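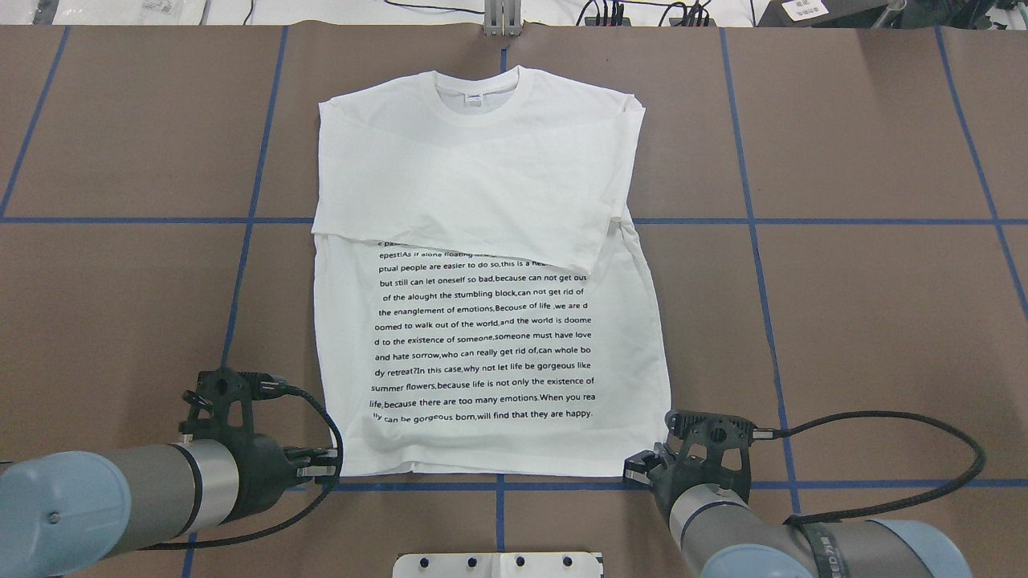 3. How People Divide Up a Table

3.1 Background and setting

Anyone who has shared a kitchen table with a brother or a roommate knows that a flat surface is rarely treated as one thing. We lean toward our own corner, we push the mail to the far end, and we feel a small sting when somebody's coffee cup drifts over to our side. Earlier writing on shared desks has mostly looked at offices, where the furniture itself tells people where to sit, and we wanted to know how much of this habit remains when the table is long, plain and used by everybody in turn.

Our interest began at the Didton community workroom, where neighbors come to mend clothes, wrap parcels and sort donations. Florencio Moya, who had been keeping notes there for his own pleasure long before this study was planned, was kind enough to let us read them, and we owe a good many of our early hunches to his patience (and to his very clear handwriting). His notes returned again and again to the matter of lines. A seam in the tabletop, a crease in the paper cover, even the shadow of a window bar could become a border that people respected for a whole afternoon.

3.2 Marked and unmarked surfaces

We invited 50 adults to do ordinary sorting and folding tasks in pairs, and we watched each pair at 2 kinds of table. The first was left plain. The second was marked with tape, in the manner described by El Ouafi in the workroom's own handbook, with straight strips laid lengthwise and crosswise. We gave no instructions at all about the tape, and when people asked what it was for, we told them they were free to use the table however they liked.

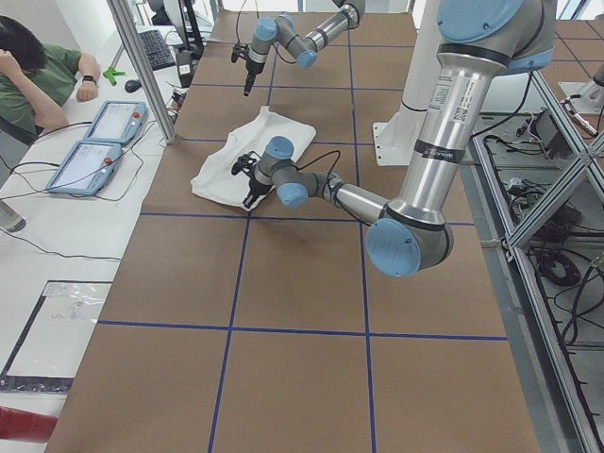
Figure 6. A long table covered in brown paper and divided into large rectangles with dark blue tape.

The size of the rectangles matters more than we had expected. In our first trials, held in April, we used small cells, and people found them fussy — one woman told us, very pleasantly, that she felt she was setting out a board game. With larger cells a person could lay out a piece of clothing in one of them and still have room for both hands, and the questions about the tape nearly stopped.

Across the sessions we recorded 142 moments in which one partner reached into the area the other had been using. We did not try to judge whether a reach was rude or friendly, which would have been a heavy burden to put on our observers. We noted only who reached, whether anything was said, and whether the object was put back where it had been.

At the marked table, partners tended to settle the question of territory early and without talking. They took whole cells, usually the ones closest to them, and left a row in between for things that were finished or undecided. Posetti called this middle strip "the porch," and we have kept her word for it because we like it and because it fits so well — it belongs to both households and is the natural place to leave something for the other person to find.

At the plain table a porch appeared too, though it wandered. Pairs who already knew each other let it wander quite happily, while strangers were more likely to stop and straighten their piles. Fosavow's older account of picnic blankets describes much the same tidying, and we return to that comparison in Section 4, where we also take up the question of left-handed partners.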